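Lista de verificação do local de voto - versão comentada
Referendo local sobre a estrada de Trellano, 14 de agosto de 2021

Já fiz esta ronda em junho, na consulta anterior, e jurei que da próxima vez escrevia os comentários logo ao lado de cada ponto. Cá estão eles! Quem vier a seguir que risque o que não servir.

1. Acesso e entrada
[OK] Rampa desimpedida. Alguém tinha encostado lá duas bicicletas, já saíram.
[OK] Porta principal abre para fora e fica presa no gancho.
[FALTA] Seta para a secção 2. A que temos aponta para a casa de banho, e em junho foi uma romaria.

2. Propaganda
[OK] Nada à vista na entrada nem no corredor.
[A REVER] Há um cartaz do Sim colado na montra da Ahonen, do outro lado da rua. Pelas minhas contas fica fora da distância, mas pedi que fossem lá medir com a fita (a olho já me enganei uma vez e não quero repetir).

3. Cadernos e boletins
[OK] Cadernos eleitorais: 2793 inscritos no total, confere com a folha de rosto.
[OK] Boletins da secção 1: maços contados, 1000 em cada um, selos intactos.
[A REVER] Secção 2: o último maço traz 199 boletins e a guia diz 199, portanto bate certo, só que a guia não vem assinada. Liguei para a gráfica Pindar e mandam a segunda via por correio eletrónico. Enquanto não chegar, não ponho o visto.
[OK] Matriz em braille, uma por secção.

4. Urnas
[OK] Vazias, mostradas aos delegados dos dois lados antes de fechar.
[OK] Selos numerados e números copiados para a ata. Copiem logo na altura, por favor! Em junho ficou para depois e andámos de lanterna atrás da urna.
[FALTA] Tampa da urna de reserva. Deve ter ficado no armazém da Skindlow com as mesas desdobráveis.

5. Câmaras de voto
[OK] Quatro montadas, uma delas baixa, para quem vota sentado.
[A REVER] A terceira abana. Pus um cartão dobrado debaixo do pé e aguenta, mas convinha apertar aquilo como deve ser.
[OK] Canetas presas com cordel. O cordel é curto para canhotos - eu sou canhota e tive de me torcer toda para fazer a cruz de teste.

6. Segurança
[OK] Extintor dentro do prazo, à vista e sem casacos pendurados.
[OK] Saída de trás destrancada por dentro.
[FALTA] Fita para o cabo do candeeiro, que atravessa a passagem. É o ponto que mais me preocupa, há muita gente de bengala a votar de manhã.

7. Mesas e toalhas
[OK] Estáveis, com espaço para o caderno aberto.
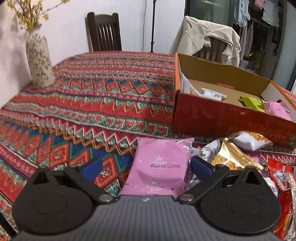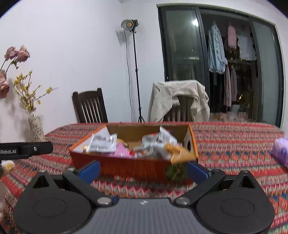
8. Fecho e contagem
[OK] Relógio da sala acertado pelo do telemóvel da presidência da mesa.
[OK] Envelopes para votos nulos e protestos, 30 de cada, chegam e sobram.
[A REVER] Luz do fundo da sala. Fraquinha para contar à noite, e a lâmpada é daquelas antigas. Vou ver se arranjo uma igual.
[FALTA] Edital com os resultados em branco, para afixar na porta. Está feito, falta imprimir.

Passo outra vez por todos os pontos marcados FALTA e A REVER antes da abertura. A chave do armário fica na gaveta de cima, com a fita métrica.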